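Bedroom tidy-up helper wanted, Wednesdays

Print this page
E-mail this to a friend

Hi! I'm Ngân Tôn, and I run Nesance, a very small home-tidying outfit (it's me, my sister's old station wagon and a shelf of labeled boxes). I'm looking for someone to work alongside me in people's bedrooms — making beds, folding big bedding, sorting the stuff that piles up on top of blankets. It's part time, it starts in March, and I'd love it if you stuck around for the summer.

A normal job goes like this. We get there at 9, the client shows us which room, and we start with the bed, always the bed. Everything comes off, gets shaken out and goes into piles: sheets, quilts, blankets, pillows, and then the "what even is this" pile, which is usually the biggest. After that we fold. I fold in thirds and then in thirds again, and I'm happy to teach you, but if you've got your own way and it fits on the shelf I'm not going to fight you over it! Then we do wrappers, cups, packets, boxes, all the little things. Food gets checked before it gets tossed. Craft supplies never get tossed, ever.

You don't need a resume. What I need is somebody who can lift a full bag of wet towels, who doesn't make faces at other people's mess and who can talk to a client about a quilt their grandmother left them without rushing them along. Leopold Mösli, who held this job for two years, was wonderful at that last part, and he's leaving us to go back to school (he's promised to come in for your first Wednesday and show you where I hide the good tape).

Pay is 100 dollars a visit, and a visit is one bedroom, however long it takes. You also get up to 400 dollars a year toward shoes, gloves and bus fare. We buy our storage bags from Quispe and you can have those at my price.
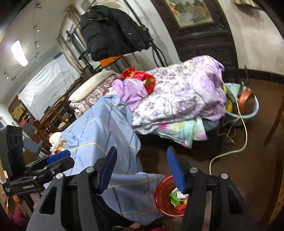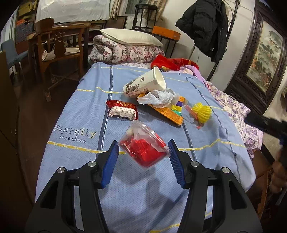 To apply, write me a few lines about the worst bedroom you ever put back in order, your own counts. Then tell me how you'd go about a bed like these. Would you fold the big white quilt with the purple flowers first, or get the light blue sheet out of the way? Where would you put the yellow yarn, and what about the clear container with the red wrappers in it? I don't have a right answer in my pocket, I just like hearing how people think — and please say if you're allergic to cats or can't do stairs, so I can plan the route. Use the e-mail link and put "bedding" in the subject line. I read everything in the evening after 7.

E-mail Ngân
Print this page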